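Rental Unit Turnover Checklist -- Bathroom and Utility Closet
Property: Clollcombe Apartments, Pudport
Unit: 24
Work order: 3308
Inspected by: Nicanor Painemal
Reviewed by: Brenda Godoy
Date: October 20, 2024

Mark each line OK, FIX or N/A. Comments go under the line they belong to. Anything marked FIX must be closed before keys are handed over.

1. Exhaust fan runs and pulls air -- OK
Held a sheet of tissue to the grille and it stayed up. Grille has been vacuumed. Timer switch shuts off as set.

2. Outlet by the sink trips and resets -- FIX
Trips on the test button but takes two or three pushes to reset. Replace it. Ledesma Electric has the job.

3. Caulk around tub and sink -- FIX
Gap at the faucet end of the tub. Old caulk has to come out first. Do not lay new over old, it was done that way last March and peeled.
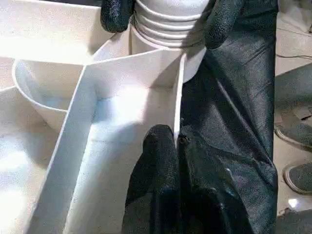
4. Water heater shutoff turns freely -- OK
Quarter-turn valve, no drip at the stem. Tag is missing from the gas side, added a new one. Drain pan is clean. Heater serial ends in 1362, which matches the office list.

5. Under-sink cabinet -- OK
No soft spots in the floor of the cabinet. Trap is hand tight and then a little more. Left a paper towel under it overnight and there was no stain.

6. Freestanding shelving and storage -- see comment

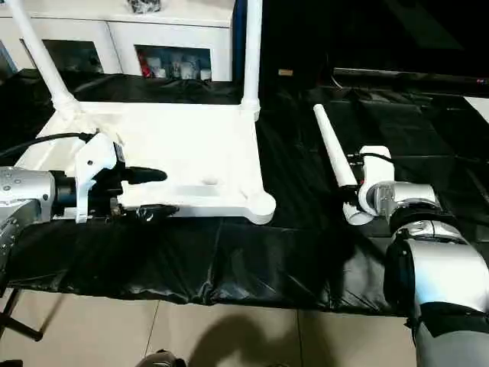 Shelving that belongs to the unit has to stand without rocking and cannot block the heater door or the electrical panel. Put each unit together on a covered surface so the finish does not get scratched; black plastic sheet is fine for this. On the white kind, with a flat base panel and tube poles coming up from the corners, check that the foot at the front corner sits on the surface. If it doesn't, take the poles out and seat them again. Units over waist height get the wall strap, no exceptions for small rooms.

7. Shelf trays and dividers -- OK
Wipe with dish soap. No bleach on plastic. Throw out any tray with a split corner, glue does not hold.

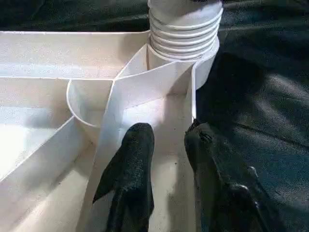
Divided tray, white plastic, with ribbed post at the corner.

8. Smoke and CO alarms -- FIX
Hall alarm is OK. The one outside the utility closet is past its date. Brenda has the Avov replacements in the office, take one and write the unit number on the back.

9. Door clears bath mat and shelving -- OK
Full swing with 11 inches to spare on the hinge side.

10. Poles and frames pushed fully home -- OK
Twist each pole by hand after it goes in. It should not turn loosely or lift out.

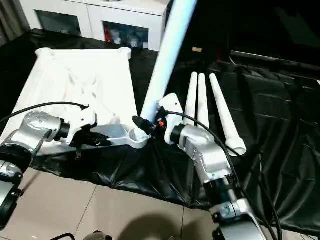
Long tube going into the corner socket of the lattice frame.

Reviewer's note (B.G.): Lines 2, 3 and 8 stay open. Nicanor to recheck line 3 after the caulk has had a full day. Keys stay in the office until all three are signed.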